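Ticket 763 — Shared calendar shows every event an hour early
Product: Gida household planner, web and phone
Opened by: Ekaette Bako
Assigned to: Amarachi Isah
Status: Resolved

Ekaette Bako, 09:10
Hello! First, I love Gida, the whole family runs on it. But since I added my brother's calendar, every shared event shows up an hour early. Swimming is at 16:00 and my phone says 15:00. Events I make myself are fine. I've signed out and back in, twice.

Amarachi Isah, 09:45
Hi Ekaette, thanks for such a clear report! Could you open Settings, then Household, and tell me which time zone is listed there? It's separate from the one on your phone.

Ekaette Bako, 10:20
Household says Lagos. Phone says London. Is that it?

Amarachi Isah, 10:32
Very likely, and I'm delighted you found it so quickly! Shared events follow the household zone, and your own follow the phone. Please set Household to London, then pull down on the calendar to refresh.

Ekaette Bako, 11:05
New shared events are right now, brilliant! The old ones haven't moved though. There are 63 of them, so I'd rather not fix them by hand.

Amarachi Isah, 11:40
No need at all. I've asked Thibault Guillot on the sync team to re-save them from our side. Meanwhile, could you add one test event, so we can check that new ones sync everywhere?

Ekaette Bako, 13:15
Done — it's called "Sort kids' clothes", set for 17:00.
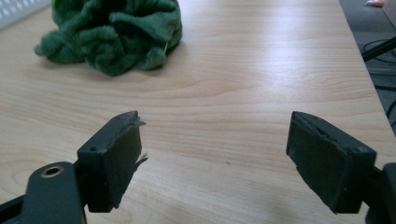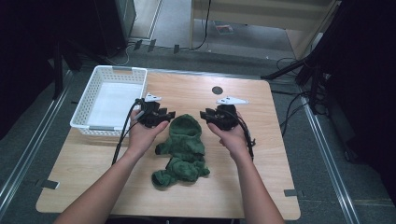
The wooden table, in both.

My brother's phone shows the event at 17:00 as well, so the new ones agree everywhere.

Thibault Guillot, 14:30
Lovely test, thank you! I've re-saved all 63 events against London. Seven were repeating, so I rebuilt those separately — please check that swimming still repeats until December.

Ekaette Bako, 15:02
Swimming is back at 16:00, every week to December. You're both stars!

Amarachi Isah, 15:10
Wonderful news! I've also asked for a warning when the phone and household zones differ. Closing this one, but just reply if anything slips again.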